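Service Robotics Project, Section 4
Handout: Task 4, the trash bag task
Instructor: Beverley Haslam
Lab support: Dirk Grube

Read this before your first lab slot. Bring a printed copy, as the lab computers are shared with the other section.

What the task is

Your team will program the Karnix robot to handle a thin plastic bag and work toward fitting it in a small pedal bin. Tasks 1 to 3 used rigid objects with known shapes. A bag changes shape every time the fingers touch it, so the grasp planner from Task 3 will not carry over without changes.

The work is split into stages. Each stage is graded separately and you can get credit for a later stage even if an earlier one is weak.

Stage A. Locate the bin with the head camera and report its position in the robot's base frame.
Stage B. Pick up the bag with one hand and keep hold of it while the arm moves.
Stage C. Bring in the second hand and open the bag.
Stage D. Place the bag over the rim of the bin.

Software

Use the Talebi package for arm control and the Vodow viewer for logged camera data. Do not update either one during the project. Log both the head and wrist cameras on every run. Runs with only one camera logged do not count toward your total.

Thin film gives bright reflections, and fingers can show through it. If your segmentation relies on color alone, check it on wrist images before you book robot time. Teams last July lost most of a session to this.

Grading

The project is worth 100 points. The report is limited to four pages, not counting plots. Include at least one failed grasp and say what you think caused it.

Safety

Stay outside the arm's reach when the motors are on. One team member holds the stop button for the whole run. Loose sleeves and lanyards come off first.

Lab slots are in Room 116. The sign-up sheet is on the door of Room 543. The Stage A and B check is on 13 March 2019.

Stage B, holding the bag
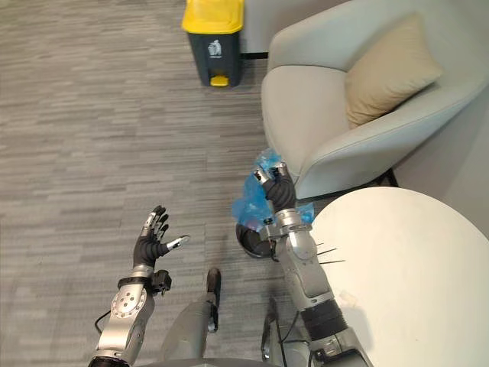
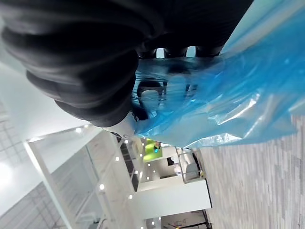
Figure 1. Translucent blue plastic at the robot's hand. First image: head view, with the pedal bin farther back. Second image: wrist view.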